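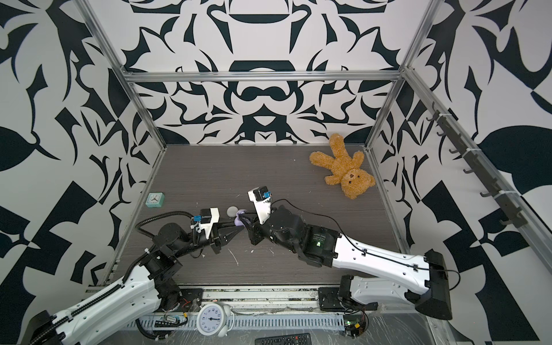 Okay, friends, I promised a proper update on the two-arm build and I keep putting it off because every time I sit down to write it something else comes loose. So get a drink, this is going to be a long one. (1/?)

For anybody new: I've been putting together a pair of robot arms at our shared workshop since January. The project is called Skaten, a name I picked late at night and am now stuck with because it's on all the cable labels. The goal is for one arm to pick a small thing up and hand it to the other one. That's it! That's the whole dream!

The box came first. It's aluminum extrusion, which I love dearly, because when you measure wrong (I measured wrong) you loosen a few bolts and slide things over and it forgives you. The wood-grain top was the cheapest thing in the store that day, and it has held up to a lot more bumps than I expected.

People keep asking about the wallpaper. Yes, those big black-and-white swirls go over the side walls and the back. I started out with plain walls and I got so tired of looking at them, and I also wanted to see how the wrist cameras would do with something busy behind the objects. Answer: worse at first, then better after I fed them a lot more practice runs. I'd put it up again in a heartbeat.

Cables. Oh boy. If I could go back and tell myself one thing in January it would be to plan the cables before the arms go on. The left arm has its carrier running along the links and it behaves beautifully. The right one still has a loop of cable coming off the wrist and across the arm, and I go back and forth on it. Too short and it tugs when the wrist turns all the way. Too long and it wants to catch on things. I've re-tied it more times than I care to admit.

The light gray perforated tray along the front is my favorite part of the build and it cost next to nothing. You can zip-tie anything to it, anywhere. It's supposed to be for cables only, but it has turned into a shelf, the way every flat surface in a workshop turns into a shelf. I like having a clock with real hands on it right where I'm working, or I'd never go home.

Now, the handoff itself! The practice object these days is a little lavender thing, small enough that both grippers have to come in really close together. That closeness is the hard part. Each arm by itself does fine. Put them both over the middle of the table and suddenly they have to be polite to each other, and being polite takes a lot of math.

My software for that part is called Zalix and it is held together with hope. Every move gets checked against where the other arm is going to be, and for a long time it was so careful that both arms would just stop and wait for each other forever, like two people at a doorway. The fix was to let the left one always go first. Embarrassingly simple. It took me 5 evenings.

Numbers, for those of you who like them: the log had 543 handoff tries in it as of last night. I'm not going to give you a success rate because I changed the gripper speed twice along the way and it wouldn't mean much. The recent ones look a lot better than the early ones and I'm happy with that for now.

The ball is next. Small, gray, and it rolls if you so much as look at it, so I've been saving it. The teddy bear is for much later. Soft things are their own kind of trouble, since the gripper can close as far as it likes and still not have hold of much besides fluff.

Someone asked why I don't start over with nicer parts. Well, money, mostly! But I also like knowing where every bolt is. When something rattles I can usually tell which joint it is by ear.

Still on my list: a cover for the circuit board at the lower right, a better home for the power supply, and a stop button I can reach without leaning in. The stop button should have been first. Please do that one first if you build your own.

I'll put the parts list up once I've cleaned out the things I bought and never used. Questions welcome, especially about cable loops, and if you have a trick for the right wrist I would dearly love to hear it.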